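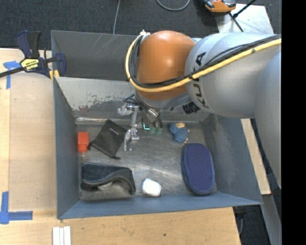

Incident log extracts, Ziltalstead and Drisano. Court listings, police statements and local news write-ups on violent incidents, pulled into one table. Still rough. Read the notes before you quote anything from it.

## What's in it

- `incidents.csv` - 2,137 rows, one per reported incident
- `sources.csv` - where each row came from, joined on `inc_id`
- `orlandini/` - older batch, scanned papers, OCR is bad in places

Rows cover 33 wards. Drisano only has 15 of them, so don't compare raw totals between the two towns.

## Columns

| name | notes |
|---|---|
| `inc_id` | unique, gaps are fine |
| `ward` | spelling as in the source, mostly |
| `month` | month only, day dropped on purpose |
| `injured` | blank = not reported. NOT zero |
| `charge` | first charge, later changes go in `charge_2` |
| `status` | open / charged / convicted / dropped |
| `claim_src` | police, court, witness, press |

## Known problems

- Witness claims and police claims sometimes disagree. Both kept, look at `claim_src`
- Duplicates where two papers ran the same story under differnt headlines. Caught most of them
- `status` goes stale fast. Last pass was June
- Nationality and religion not recorded. Papers report it for some suspects and skip it for others, any count would be junk. Please stop asking
- 2 wards in Ziltalstead got merged, old names still in the Orlandini batch

## Please don't

Name suspects from open cases. Names are stripped but a ward plus month plus charge can be enough to find someone. If you publish, group by quarter.

## Loading

Emska scripts expect UTF-8 and commas. Opened it in a spreadsheet and saved? Ids probably lost their leading zeros, grab a fresh copy.

 emska load incidents.csv --sources sources.csv

## Todo

- rerun OCR on the worst Orlandini pages
- fill `charge_2` for Drisano
- fix the ward lookup, breaks on apostrophies
- next refresh goes up on a Thursday, after court listings are out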